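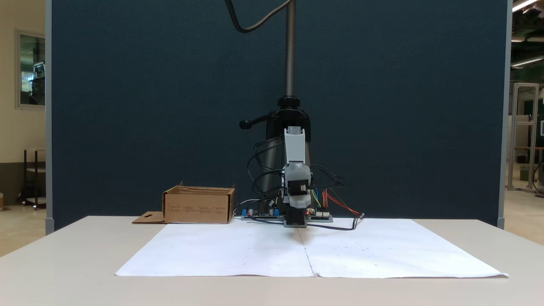

Organizar cabos é uma daquelas tarefas que a gente vai empurrando para o mês que vem, e eu digo isso com todo o carinho, porque passei anos com uma extensão pendurada atrás da escrivaninha e um pano por cima para as visitas não verem. O começo é sempre parecido: um fio aqui, outro ali, e quando se percebe há cabos pretos enroscados uns nos outros, dando voltas dos dois lados e descendo até a mesa branca, onde aparecem muito mais do que apareceriam num tampo escuro. A boa notícia é que dá para arrumar tudo numa tarde, com pouco dinheiro e um café do lado (longe dos fios, por favor!).

Atualizado em 15/7/23, com a parte das canaletas reescrita, pois muita gente me escreveu com dúvidas sobre a fita adesiva.

O que você vai precisar

Fita de velcro em rolo, dessas que grudam nelas mesmas. Eu uso a da Huvlow, que vem lisa e se corta com tesoura comum.
Etiquetas de papel ou fita crepe e uma caneta que não borre.
Canaleta adesiva de 12 mm para os fios finos e uma mais larga para o trecho principal.
Uma bandeja ou cesto para prender debaixo do tampo. A minha é da Fullis, de metal, mas já vi gente usar escorredor de louça e ficar ótimo.
Álcool, um pano macio e paciência.

Passo 1: desligue tudo e solte tudo

Eu sei, dá preguiça. A tentação é ir ajeitando com as coisas ligadas, puxando um pouquinho de cada lado, e eu já fiz assim mais vezes do que gostaria de contar. Salve o que estiver aberto no computador, desligue os aparelhos, tire a extensão da parede e só então comece a soltar os plugues. Antes de soltar, faça uma foto com o celular de cada conexão atrás dos aparelhos. Você vai me agradecer na hora de montar de novo.

Desenrosque um cabo por vez, começando por uma ponta solta. Se ele travar, largue e passe para outro, que o nó costuma afrouxar sozinho quando os vizinhos saem. Nada de puxar com força.

Passo 2: separe e etiquete

Estenda os cabos no chão ou em cima da cama e faça montinhos: os de energia num canto, os de dados e vídeo em outro, e um terceiro monte para aqueles que ninguém sabe de onde vieram. Esse último monte é sempre maior do que se imagina. Guarde numa caixa, escreva "setembro" na tampa e, se chegar setembro sem você ter procurado nada ali, pode levar para um ponto de coleta de eletrônicos.

Etiquete as duas pontas de cada cabo, a do aparelho e a da tomada. Uma bandeirinha de fita crepe dobrada já resolve. Escreva o nome do aparelho por extenso, pois daqui a um ano "M2" não vai querer dizer nada.

Aproveite para olhar o estado de cada um. Capa rachada, plugue frouxo ou marca de queimado, esse não volta para a mesa. Fita isolante não conserta cabo de energia.

Passo 3: prenda a extensão debaixo do tampo

A extensão no chão é a mãe de toda bagunça, além de juntar poeira que é uma beleza. Coloque-a dentro da bandeja, com as tomadas viradas para o lado mais fácil de alcançar, e deixe o botão de ligar ao alcance da mão. Confira na própria extensão qual é a potência máxima. A minha diz 2.000 W, o que é bastante para computador, monitor e luminária, mas aquecedor eu ligo sempre direto na parede e recomendo que você faça o mesmo.

Passo 4: escolha um caminho só

Pense nos cabos como num riozinho com afluentes. Existe um trecho principal, que corre por trás da mesa de uma lateral até a outra, e dele saem os fios de cada aparelho. Passe o pano com álcool na superfície, espere secar bem, cole a canaleta e aperte por um minuto inteiro. Depois vem a parte difícil: deixe a cola descansar até o dia seguinte antes de colocar peso. Quase todas as canaletas que me contam que caíram foram carregadas na mesma hora.

Se a sua mesa sobe e desce, ou se você tem um braço de luminária que se move, deixe uma folga em curva no ponto que mexe. Leve o movimento até o fim para os dois lados e veja se nada estica. Só depois feche o velcro.

Passo 5: feixes sem aperto

Junte os cabos que seguem o mesmo trajeto e dê uma volta de velcro a cada palmo. Tem que correr com o dedo; se marcou a capa, está apertado demais. Com a sobra de comprimento, faça uma laçada larga, em forma de oito, e acomode na bandeja. Abraçadeira plástica eu deixo só para o que nunca vai sair do lugar.

Quanto eu gastei

Cheguei a namorar um kit completo da Dondow que custava R$ 538, muito bonito, com tampa de madeira e tudo. Acabei comprando a bandeja, 2 rolos de velcro e as canaletas na Ghanem, que é a loja de ferragens perto de casa, e ainda sobrou troco para trocar uma extensão velha.

Para manter

Quando chegar um aparelho novo, etiquete o cabo antes de ligar, nem que seja com um pedacinho de fita rasgado na mão. E de vez em quando passe um pano seco na bandeja, com tudo desligado. A minha eu limpo quando troco as cortinas da sala.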